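From: Levente Kozma
To: equipment-planning list
Date: 2/21/25
Subject: Re: Re: April order, gloves + controllers

Hubert, all – quick one before I lose the afternoon.

Hubert Mösli wrote:
> Before I sign off on anything for April I need the split between
> capture gear and props. Last time we got one lump sum and Gruber
> invoiced us twice. Also, do we really need 2 more sets?

Yes we do. Two sets, and a spare pair of gloves with each. Straps too, the quote leaves them out. The hand-held gripper stays on the old budget line so leave it off this one.
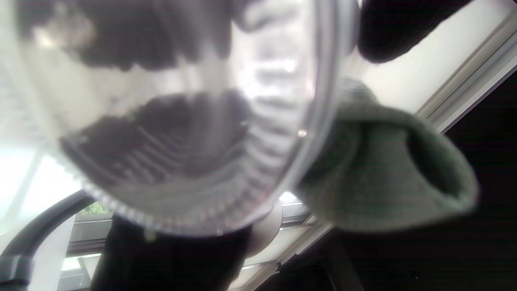
Imavex came back at 900 for the mounts and straps, delivery included. Trudum is cheaper on paper but wants us to take 12 at a time and I don't know where we'd put them. I'd go Imavex. Can somebody check if the quote covers clamps, I only skimmed it.

Glassware is the other half. Jars, cloths, one more wire rack like the white one. Cheap stuff, but it needs it's own line this time or we'll have the same argument in the fall.

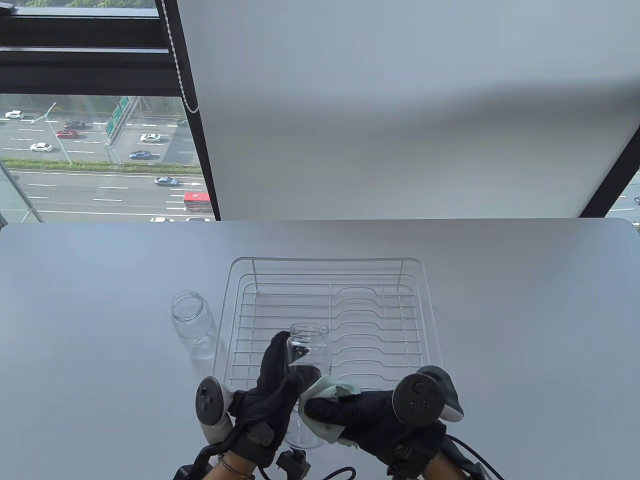
Jar wiping, controllers strapped over the gloves.

Cables: please budget for longer ones. I asked Starkilska for a price on right-angle plugs and got a brochure. Will call Monday.

Draft list so far, shout if somthing is missing:

1. Controller mounts and straps, 2 sets – Imavex
2. Gloves, black, same as now. Hubert to confirm sizes
3. Glass jars with threaded necks, 34 total incl. spares. Plus one wire dish rack 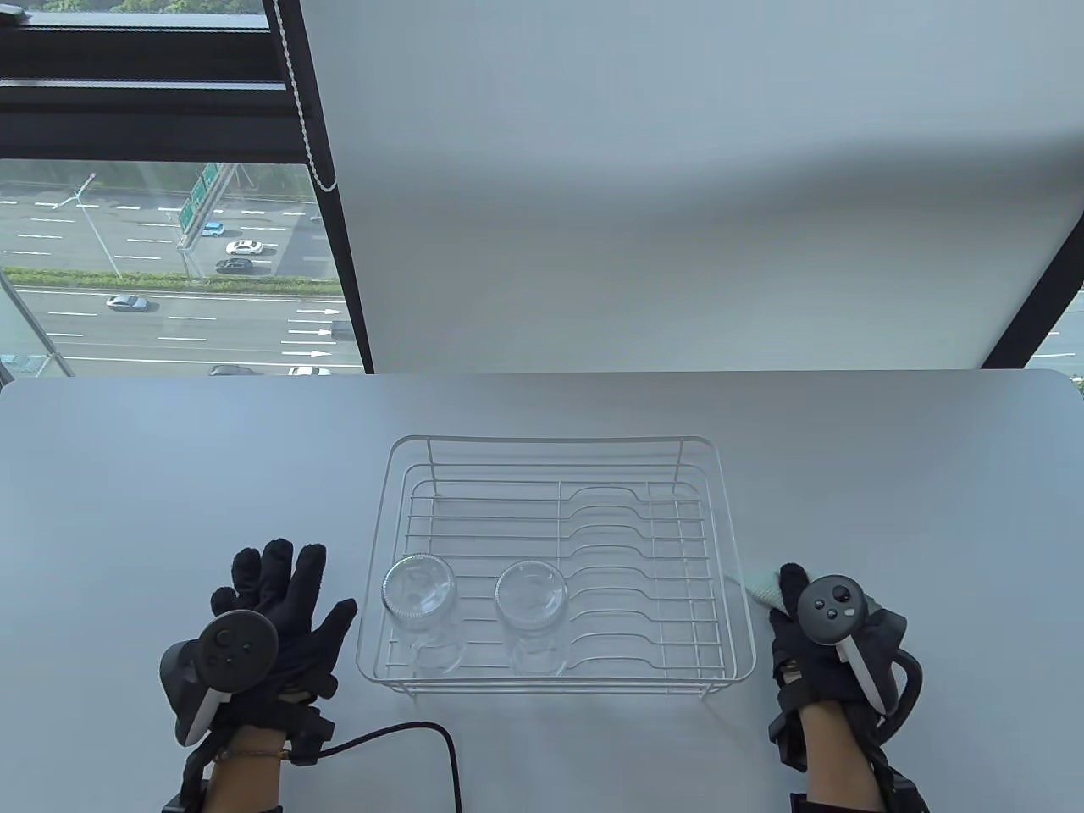 4. Cables, longer – waiting on Starkilska
5. Cloths. Any supplier, whatever is in stock

No numbers on 4 yet so don't forward the total to Gruber.

Levente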